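News > Books & Audio > Self-Help

3 min read

September
By Rangi Tapsell

BAXTER PRESS BRINGS OUT "THE FOSTACH LETTERS," A BOOK ON WANTING LESS AND GETTING MORE DONE

BROSTPORT - I've been writing about habits and happiness for 30 years now, and I still get a little giddy when a box of new books lands on my porch. This one is called The Fostach Letters, it's out Monday from Baxter Press, and I'd love for you to read it (or borrow it, I don't mind!).

The book started as letters to my readers. I'd write one whenever something was bugging me, like why I kept setting goals I didn't care about, and people wrote back. Boy, did they write back! I ended up with 3,000 replies in my spare room, and the best of them shaped the 9 chapters you'll find here. There's one on money worries, one on saying no to your own family, and a long one on mornings that my editor wanted to cut and I wouldn't let her.

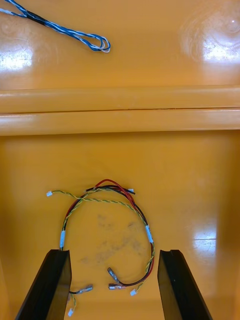
Do I need to have read your earlier books first?

Start anywhere you like, because each chapter stands alone and the few ideas I carry over get explained again.

I don't promise you a bigger house by Christmas. What I do ask is that you spend nearly an hour with a pencil, write down what you want, and then cross out whatever you only put there to impress somebody. My own list got pretty short. I kept the piano lessons.

The audio version comes out the same day from Avov, and I read it myself, cough in chapter 4 included. I'll also be giving 2 free talks at the Brostport library, both at 7 p.m., with time afterward for questions and signing. Bring your list if you want to share it.

Reviewers and book clubs can ask Baxter Press for advance copies and a set of discussion notes. For interviews, ask for me by name and the front desk will put you through.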